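Recording demonstrations for a two-arm sorting task

Last updated Aug 11, 2021 by Hamisi Makokha

These notes cover one recording block on the Lurnel station, from setting out the table to handing the files over. They assume you have already done the arm safety session and can start the Citosetti recorder on your own. If you haven't, do that first and come back.

The task is a simple one to say out loud: move small crumpled packets from one clear container to the other, one at a time, using either arm. It is harder to record well. Packets bend, slide under each other and stick to the container wall, and the policy only learns to deal with that if the examples show it.

Before you start

Clear the tabletop of everything that isn't part of the task. Pens and tape left near the rail have spoiled whole blocks before.

Put the two containers toward the back of the table, far enough apart that the arms can work over them without touching. Fill one and leave the other empty. Which side is full should change between blocks, so check the log sheet for what the last person did and do the opposite.

Leave one or two packets on the table in front of the containers. Drop them from a few inches up and don't straighten them. Packets laid out by hand all end up facing the same way.

Open the preview for every camera. From the table camera you want both containers and both grippers in view at the home pose. From the wrist cameras you want the finger tips in view, low and centered. Wipe the lenses if the preview looks soft.

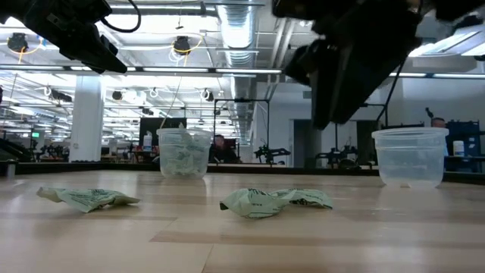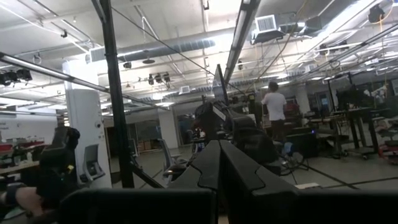
Table camera first, then a wrist camera.

How long should one episode be?

Stop when one packet has been placed and the arm is back at its home pose. Most operators take 13 seconds or so less per episode by the end of their first block than at the start, and that is fine, but don't chase speed. A slow clean episode is worth keeping. A fast one with a jerk in the middle usually gets cut at review.

Recording

1. Bring both arms to the home pose and wait for the recorder to show ready.

2. Start the episode, then pause for one breath before moving. The first few frames should be still.

3. Come down on the packet from above with the fingers open. Pick whichever arm is closer. If it's a toss-up, use the one you used less in this block.

4. Close until the packet is held, lift straight up, then move sideways. Don't drag it along the table.

5. Open over the container, not inside it. Fingers that go below the rim tend to catch it on the way out.

6. Return home and stop the episode.

7. Mark it good, usable or bad. Do this right away.

If you drop a packet, keep recording and pick it up again. Recoveries are useful - mark the episode usable and type "regrasp" in the note field. If you knock a container over, stop, mark it bad and reset.

How many to record

A full block is 144 episodes. The April set was 141 because three files had a missing wrist stream, and we spent longer sorting that out than it would have taken to record them again. The goal for this task is 2000 good episodes before the first training run. Usable ones are kept but don't go toward that number.

Swap operators between blocks if you can. Hamisi Masanja and I have very different habits with the left arm, and a set made by only one of us came out lopsided.

Handing over

Play back the first, the last and any five in between. Check that all camera streams are the same length. Copy the block to the Mwakyusa drive, in a folder named with the task, the operator and the block number. Leave the local copy in place until the transfer check has passed.

Write in the log sheet which container was full, who operated, and anything odd. Changed lighting counts as odd. So does a new batch of packets.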